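Larka Ocean Number and Shape Board: a review after two months of small hands

I bought this puzzle board for my niece in a moment of weakness. I'd gone into the shop for wrapping paper, I came out with a wooden sea puzzle under my arm and no wrapping paper, and I had to go back. It was $19, which felt fair for something with this many bits to it, and I told myself it would keep a three-year-old busy while the grown-ups had coffee.

So. The Larka board does three jobs at once. You've got your numbers, your shapes, and a row of little slots along the top edge for the counting bits. The numbers sit in a bright blue sea with fish and starfish and crabs painted around them, and the shapes live down on the sand. I love that, by the way. Plenty of these boards are just a slab with holes in it, and the painting is what gets mine to sit down in the first place. She says hello to the crabs before she'll touch anything else. Every single time!

The pieces are a nice size. My friend Evanthia Kokkinos has a set from Nanuvum with skinny little numbers that a toddler can hardly get a grip on, and after an afternoon with those I came home feeling pretty smug about ours. The edges are smooth and I haven't found a splinter yet. The paint on the 7 has picked up a few tooth marks (hers, not mine) but it hasn't flaked.

Now for the fit. Some of the numbers drop in beautifully and some need a wiggle. The 4 is a bit of a pain. The 8 goes in so snugly that getting it back out is a two-handed job, and I've used the handle of a teaspoon on it more than once. Evanthia's husband offered to sand it down for me and I keep forgetting to bring it over. If you're picky about this stuff, take every piece out and try it before you throw away the box.

The shapes are easier, and they're what she goes for now. She had circle and square down in no time, and then we hit the pentagon, which she calls "the house." I have stopped correcting her. It does look like a house.

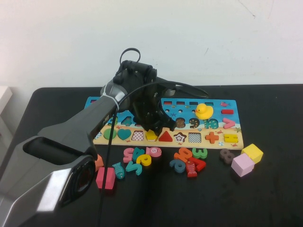
Playing with it

We use the board on a table, never on the rug, after the 9 went under the couch and stayed there for most of August. A dark tabletop is great, as all those colors show up against it and you can spot a stray piece before it gets away from you. The board stays put pretty well too, though a really determined shove will send it sliding.

The rubber duck isn't part of the set, just so you know before you go hunting through the packaging for yours. A duck on the sea makes perfect sense to a three-year-old, and ducks get moved around the numbers a lot in this family. "Duck go to seven" has taught more counting than I ever managed with flash cards. I'd honestly have paid a couple of dollars more if Larka had thrown one in.

One gripe about the counting bits. They're fun, and the red ones are the big favorite, but they're the first thing to wander off. There's no bag and no lid, so the whole lot travels loose. I keep ours in an old zip pouch and tip everything out when she comes over. My neighbor Wyn Foulkes keeps his grandkids' set in a baking pan, board and all, and I may steal that idea.

Cleaning is easy enough. A damp cloth, a quick dry with a dish towel, done. Don't soak it. I left a wet cloth sitting on one corner overnight and the sand has a faint ring there now — my own fault, and you'd have to know where to look.

Would I buy it again? Yes, and I've already bought a second one for Loan Lò's little boy, who turned 2 and is mostly interested in carrying the 10 from room to room. He'll get to the rest of it. Four stars from me, with one knocked off for that stubborn 8 and the missing bag.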